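Household Handling Open Day: README for the Demonstration Recordings
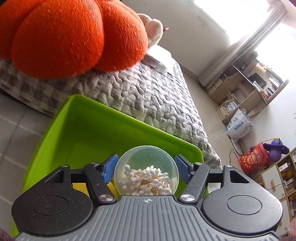 Alaoui

Purpose of this document

This README accompanies the recordings made during the October open day held at the Westen site. It is intended for persons who attended the demonstrations and wish to review the material, and for teams considering its use in training or evaluation. It describes what was shown, how the recordings are organized, and what limits apply to their use.

Background

The open day was organized under the Grello project, which studies how ordinary household objects are picked up, moved and put down. Guests were received in a furnished home setting. The project holds that tidying tasks should be recorded among the things people live with, including bedding, toys and shelves filled with belongings.

All demonstrations used hand-held grippers operated by project staff. No autonomous robot was run during the open day. Guests who asked to see a trained policy at work were directed to the separate Kokden program, whose results are not part of this release.

Program of the day

The morning session opened at 9:30 with a short safety talk and an introduction to the hand-held tool. Guests then observed single-object tasks, each performed by one operator. The afternoon session covered longer tasks in which several objects were moved in sequence. Guests were invited to try the gripper themselves between 2:00 and 3:30. Attempts made by guests were not recorded and do not appear in the data.

Objects and tasks

Objects were selected to present different difficulties to the gripper. One of the tasks most often asked about by guests uses a clear plastic sphere packed with cotton swabs, handled over a bright green tub. A curved and smooth surface leaves little area for the jaws to press against. The blue pads at the ends of the jaws have a fine crosshatched texture, and operators are trained to bring them to opposite sides of the sphere before lifting.

Transparent objects are also of interest to those working on perception. The outline of a clear container can be difficult to separate from what lies behind it, and its contents may be more prominent than the container itself. Users who plan to train detection models are advised to review such episodes separately.

Soft items, including knit toys, are present in the surroundings. They should be treated as background unless the task label names them.

Contents of the release

Episodes: 2463
Distinct objects handled: 78
Episodes set aside for evaluation: 300
Recording view: camera mounted on the hand-held gripper
Task labels: one short sentence per episode, in English
Audio: none

Each episode is stored in its own folder with the video, the gripper opening over time, and a plain text label. Folder numbering begins at 1000. Gaps in the numbering mark episodes that were withdrawn during review, and users should not assume that consecutive folders were recorded one after the other.

Labeling

Labels state the task the operator was asked to perform. They do not state whether the task was completed. A separate field, named "outcome," was filled in by a second reviewer after viewing the full episode. Where the reviewer could not decide, the field reads "unclear." Such episodes have been kept and may be filtered out by the user.

Known limits

Strong daylight from windows affects a number of episodes, and detail in the brightest areas is lost. No correction has been applied. The operator's clothing may enter the view at the lower corners. Printed text on household items is mostly in Chinese and has not been transcribed or translated.

The recordings reflect the habits of a small group of trained operators. Grasp speed and approach angle should not be taken as typical of untrained users.

Permitted use

The release may be used for research and teaching. Redistribution of single episodes is permitted if this README is included in full. Commercial use requires written consent from the Grello project office at Westen. Users may not attempt to identify the residence or any person from the recordings.

Corrections

Errors in labels may be reported to the project office with the folder number and a short description of the problem. Accepted corrections are entered in the change log and included in the next version of the release.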